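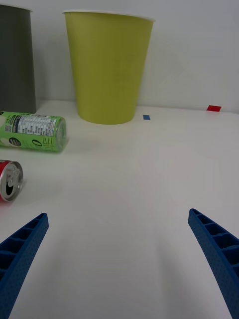 4. Descaling the Biradix counter-top water heater

Filed under: Manuals > Kitchen > Upkeep
Shares 2 | Comments 0

4.1 Switch off at the wall and leave the tank to cool.
4.2 Dissolve one sachet of descaler in 200 ml of water.
4.3 Lift the lid, pour in the solution and top up to the MAX line.
4.4 After the soak, drain through the tap. Rinse twice with fresh water.

Note: in hard water areas, repeat after every 2,000 cups dispensed.

CAUTION: Do not use vinegar. It damages the tap seal.

Related
Fitting the Weidemann filter
Wellel tap seals: sizes
Resetting error 173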